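The choir school at St. Brigid's parish in Zolbridge will open again in February, after four years without a regular singing group. Lessons are free and the first term has 30 places, for children and adults together.

Orvokki Lehtinen, the new director of music, wants to begin with plain psalm tones and the responses for Evening Prayer. Harmony will come later in the year. 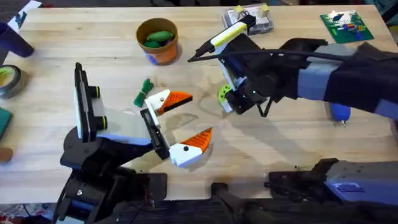
Gopinath Shenoy would prefer that the old hymn book stays in use on Sundays, and he asked the parish council not to change every tune at once. The council has agreed to keep two familiar hymns at each Mass.

Rehearsals are on Thursday evenings in the parish centre — please use the side door, as the front one is locked after six. 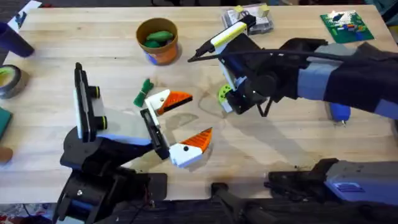
The parish has also ordered 200 copies of a small psalter with large print. Half of them will stay in the pews, and the others can be borrowed from the sacristy. A donation of $10 toward the printing is welcome but not required.

Names can be given to Deepika Namboodiri after any Mass.
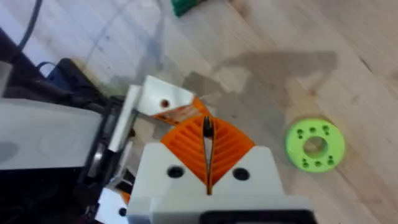 *Orange fingers over a light wooden floor.*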